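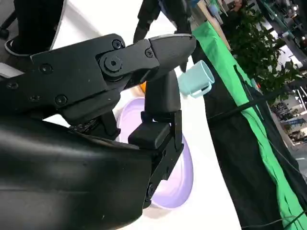

The lavender dish that the rest of the setting is built around

How to Lay a Small Fall Snack Table in Lavender, Teal and Orange

Filed under: Table and Kitchen

Most fall table guides assume a long table, eight chairs and a runner full of leaves. This one is for a small setting, the kind you put out for one or two people with something warm to drink and something to eat. It uses one shallow dish, one mug and a pair of small round orange-striped pieces on a white surface. It takes a few minutes to lay once you have the parts, and it clears just as fast.

The colors are the main idea. Orange is expected in October. Lavender and teal are not, and both look good next to it on white. If you already own plain dishes in those colors you may not need to buy anything.

What you need

One shallow round dish or plate, lavender or another pale purple
One plain mug, teal or blue-green, with no print on it
Two small round pieces with orange stripes
A white tabletop, or a white cover if your table is dark
A soft cloth and a little dish soap
A napkin for each person (white or cream)

I got my plate at Koster, from the bin of single pieces near the registers. Any store that sells plates one at a time will have something close. Take the mug with you when you shop for the plate, or take a photo of it in daylight. Purples shift a lot under store lighting, and a plate that looks lavender in the aisle can turn out gray or pink at home.

Step 1. Clean the surface

A white table shows everything. Crumbs, a ring from last night's glass, fingerprints near the edge. Wipe it with a damp cloth and a drop of dish soap, then wipe again with plain water, then dry it. If you leave out the drying step on a glossy surface you get streaks, and they are easiest to see when the light comes in low.

Get down near table height and look across it toward the window. You will find the spots you missed. Work from the far edge toward yourself so you aren't leaning over the part you have finished.

If you are using a cover, smooth it from the middle outward. Fold lines from the package will relax in a day or two if the cover is left flat. You can hurry them along with a hair dryer on low, held well away from the material. My dining table is 60 inches long and I only cover the end I am using. Fold the extra under instead of letting it bunch up.

Step 2. Place the dish

The dish goes down first and everything else is measured from it. Put it a little off center. Dead center works on a round table, but on a square or rectangular one it tends to look like the start of a place setting that never got finished.

Leave at least 3 inches between the dish and anything else. You want white showing all the way around it. Leave the dish empty while you arrange the other pieces, even if food is going on it later. You will move it two or three times before you are happy and it is easier without anything sliding around.

Check the rim while you are there. Shallow dishes collect a film of dust on the inside curve if they have been stacked for a while. Wash and dry it if there is any doubt, including the underside.

Step 3. Add the mug

Set the mug farther back than the dish, off to one side. A mug is the tallest thing in this setting, so it belongs behind the low pieces as seen from the chair. If the person sitting there is right-handed, turn the handle to the right. For a left-handed guest, turn it the other way and move the mug to the left if it isn't there already.

Keep it back from the edge of the table by at least the width of your hand. That matters more if you have kids or a cat.

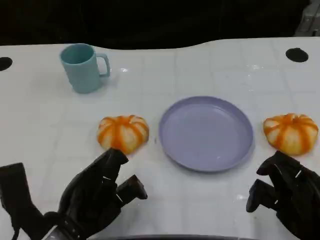 Once the tall piece is in, step back to the doorway and look at it from there. That is where a guest first sees the table, and spacing that seemed fine from above can look lopsided from across the room. Move one thing at a time. If you shift everything together you can't tell which change helped.

Step 4. Add the orange

Put one striped piece on each side of the dish. Keep them close to level with each other so they read as a pair. If yours are different sizes, put the larger one on the side away from the mug, where it has more room.

Stripes do most of the decorating here, so leave out other patterns. A checked napkin or a floral mug will fight with them. Plain things are better: a plain spoon, a plain napkin, a plain candle if you want one.

Turn each piece before you leave it. Anything round has a better side and a worse side, and a quarter turn is often enough to hide a scuff or an uneven stripe. If you are using real gourds or small pumpkins, check the bottoms for soft spots and wipe off any dirt. A real one that wobbles can be steadied with a small square of felt. Don't slice the bottom flat, or it will start to spoil within days and can leave a stain on a white table.

Decorative gourds should stay off the dish if food is going on it. Baked things with stripes or a glaze can go wherever you like, but put a napkin under anything sticky.

Step 5. Napkin and spoon

Fold the napkin in half and then in half again and lay it on the near side of the dish. Skip the ring. The spoon goes on the napkin or to the right of the dish, lined up with the edge of the table. If you are only serving a drink and a cookie, you can leave the spoon in the kitchen.

Step 6. Light

A glossy white table throws back whatever is above it. If there is a ceiling light directly over the setting you will get a bright spot that hits you in the eye every time you look down. Turn it off and use a lamp to one side. In the daytime, a thin curtain is enough.

Around 4 in the afternoon is when mine looks best. The light comes in from the side and the purple is deeper then.

Changing it for two people

Add a second dish and a second mug and leave the striped pieces where they are, in the middle, between the two places. You don't need four of them. If you can't match the lavender, go for a clear contrast (white, or the same teal as the mugs) because a near miss looks like a mistake.

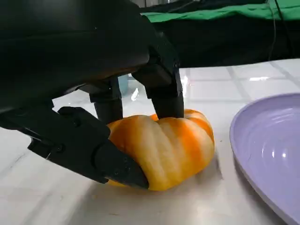
One reader wrote in that she lays the same table every year for her mother and has gone down to a single striped gourd, set near the plate on the side where her mother doesn't reach. Two were always getting bumped, she said, and the table looks calmer with one. She also recommends putting the mug down last, after the drink is poured, so that it isn't carried back and forth to the kitchen.

That is a reasonable change, and I have tried it with one piece since. If you do the same, place it a short distance from the dish and not touching it. Pushed up against the rim it looks as if it rolled there.

Clearing and storing

Lift the round pieces, don't drag them. A bit of grit underneath will scratch a glossy top. Wash the dish and mug by hand if you aren't sure they are safe for the dishwasher - strong colors can fade after enough hot cycles.

Real gourds keep for several weeks in a cool room, out of the sun, with some air between them. Check them when you walk by and throw out any that feel soft. Artificial ones can be wiped with a barely damp cloth and wrapped in tissue. Store them in a box with a lid, on top of the heavier things. I write the contents on the short end of the box, since that's the side that faces out on my shelf.

The dish and mug can stay in use all year. In February I put the same two out with a few lemons.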